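Reference > Automation > Robot learning > Data gathering

Contents Overview Method Cameras Review See also

Last edited in April – by Sebastian

Handheld demonstration gathering

Handheld demonstration gathering is a way of recording examples for a learning system in which a person does the task directly, holding a gripper in one or both hands. No robot arm is needed during recording. The recorded motion is later matched to an arm fitted with the same kind of fingers.

Overview

A single recorded attempt is called an episode. In two-handed work an episode holds the paths of both grippers, the opening of each pair of fingers, and video from the cameras. The Pesteo set, gathered at Arkthorpe, contains 270 episodes of two-handed tabletop tasks. Each task in the set has a written start condition and a written end condition.

Method

The operator stands or sits at a table and holds one gripper in each hand. Objects are placed within reach of both. Plugs, cords and power strips are common choices, as a cord changes shape when moved and a socket allows little error in angle.
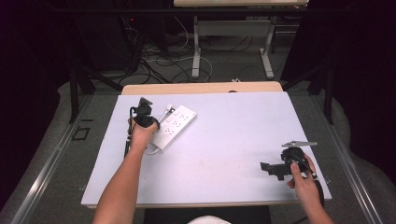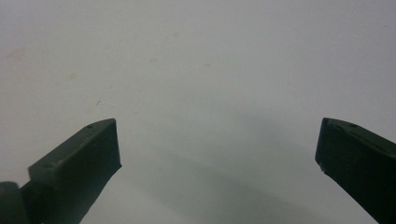
Two-handed recording at a table with a power strip (first); open gripper fingers from a camera on the tool (second).

Operators are told to move at an even pace and to keep the fingers in view of the tool camera. Pauses are allowed – long ones are trimmed before training.

Cameras

Two kinds of view are used. The head view covers the work area and both hands, and helps the system choose where to reach. The tool view shows the fingers and the surface near them. It carries most of the detail for closing and release, but little about the rest of the table.

Review

Episodes in the Pesteo set are checked in 3 passes: timing, tracking and outcome. An episode is dropped if tracking of either gripper is lost for more than 2 seconds. Failed grasps followed by a correction are kept under a separate label. The labeling format was taken from Drendard, an earlier one-handed set.

See also

Teleoperation – Imitation learning – Wrist camera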